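Visit to the Trelent open day, Steinbach
30/03/2021
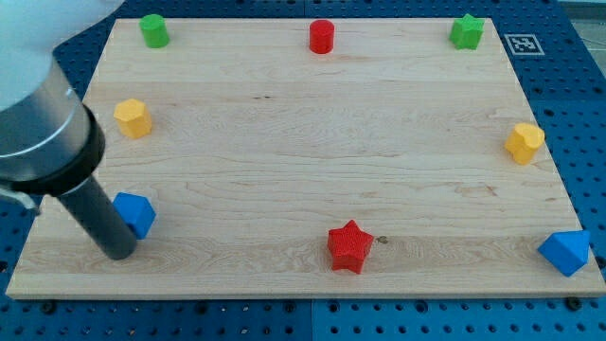 Shape blocks set out on a maple-colored board, blue pegboard table underneath.

The Trelent workshop in Steinbach opens to visitors twice a year, once in spring and once in November. I went to the spring one. It is 19 minutes on foot from the station, mostly uphill, and the entrance is on the yard side.

Groups were kept small and we were given 30 minutes per room. The first room is storage and was quick. Shelving, boxes, a list on the door with 282 item numbers on it. The second room has the tables, and I spent most of my time there.

The blocks are small plastic shapes in four colors, two of each. On the board I looked at they were a star and a cylinder in red, the same pair in green, a yellow heart and a yellow hexagon, and in blue a triangle and a little house. They had been put around the edges with the middle left free. The tops are not perfectly smooth - on the red star the layers show clearly. I liked the heart best, though it looks like an awkward one to stack.

The board itself is a plain light piece of wood with wavy grain and a small dark knot. I asked if boards like that are for sale. They are not, but the blocks are, in sets under the name Flukum. The price list at the desk had a set at 92, with no currency printed next to it, and I forgot to ask.

After that there was coffee in the hallway and a short talk on sorting games for schools. The talk was hard to hear from the back. There was also a table of leaflets for Piltitia, the summer program, but the dates had not been set yet.

Parking in the yard is limited to up to 30 cars. Entry was free. Bring a jacket, as the storage room is not heated.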